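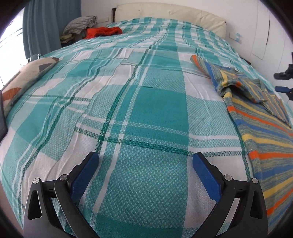 15 June 2025

Woke with plans to sort the winter woollies before lunch. By lunch I had folded one sleeve of the stripy jumper, badly, and had gone off to look for the moth balls I bought in Lestthorpe in December. Found the receipt. No moth balls.

The jumper is a problem. Far too hot to wear until autumn, too bulky for the drawer, and the orange bands go with nothing I own, though I was told otherwise in the shop and paid accordingly. I have worn it 20 times at most, 2 of those to put the bins out.

Tried smoothing the bedspread as well. Pulled the checks straight on one side and they went crooked on the other — it has been like this ever since I washed it on the wrong setting. Gave up and had toast.

Still to do: the scarves, the thick socks, and 3 cardigans I keep for gardening, which I don't do. Bed at ten, if I can get the knitwear off it.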